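Notebook, January – open day at Drasevano, bottle handling cells

Went over with Fitzgerald Szabo for the morning session, doors at 9:30. Notes are mine, typed up the same afternoon. Fitzgerald has his own on the controls side and will add them under this entry.

Purpose of the trip: see how they handle small containers before we commit to a gripper for the Hirkum line. Favby wants a recommendation from us by the end of the month.

General

Two setups of interest, both in the main room. Floor is open plan and bright, which I would expect to hurt them on anything transparent. Asked about it. Their answer was that they train with the room lights on and the blinds wherever they happen to be, and do not control for it. Total recorded runs to date, per the host: 2,807. Of those, 1,183 are bottle tasks. The rest is folding and sorting, which I skipped.

Setup 1, pill bottles

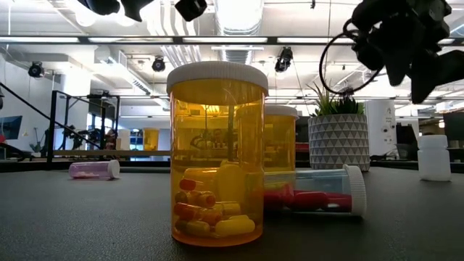

Clear and amber plastic are both in the set, and both are a problem for depth. The host said the depth channel is dropped for this task and they work from color views only. Fitzgerald asked about caps. Ribbed caps are fine for them, smooth ones slip. They do not open child-resistant caps and do not plan to.

Bottles lying down are handled as a separate case from bottles standing up. Grasp is across the body, then a wrist turn to bring the cap up. I asked what happens when the contents shift during the turn. Answer: with light fills, nothing they can measure. With heavy fills the bottle rotates in the fingers and they regrasp. No number given for how often. Follow up by email.

Cycle time was not quoted. I did not time it – too many people at the rail.

Setup 2, two-arm table

Two arms facing each other across a black mat, small cups and bottles close together on a raised wooden tray at the back. Two-finger grippers on both, the left one parallel with flat fingers. This is the one closer to our case, as the spacing on the Hirkum tray is also tight.

Points noted:

1. Finger clearance. Containers on the tray are close enough that an open gripper has to come in from the front or from above. They said front approach is preferred and the back row is only attempted after the front is cleared. We cannot do that at Hirkum, where pick order is fixed by the sheet.

2. Cables. Run loose along the outside of the links. Acceptable for a demo table, not for us. Dwayne Rosenthal had the same complaint about the Doucet rig and we ended up re-routing all of it.

3. Mat. Matte black, chosen to keep reflections down. Cheap and worth copying. Check whether ours sheds lint.

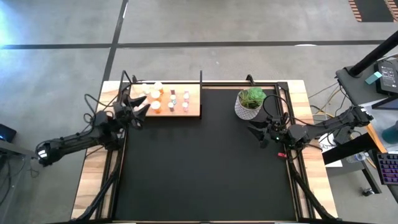

4. Calibration. Redone every morning, and again if anyone leans on the table. Takes them one person and a coffee break, in their words. Ours takes longer and I want to know why.

5. Finger wear. Pads replaced after 2,000 grasps whether or not they look worn. We run ours until they fail.

To do

Ask for the pad material and supplier.
Try color only on the Doucet bottle set, 800 runs, same split as before.
Dwayne to check finger width against the Hirkum tray drawing.
Fitzgerald to write up the controller questions.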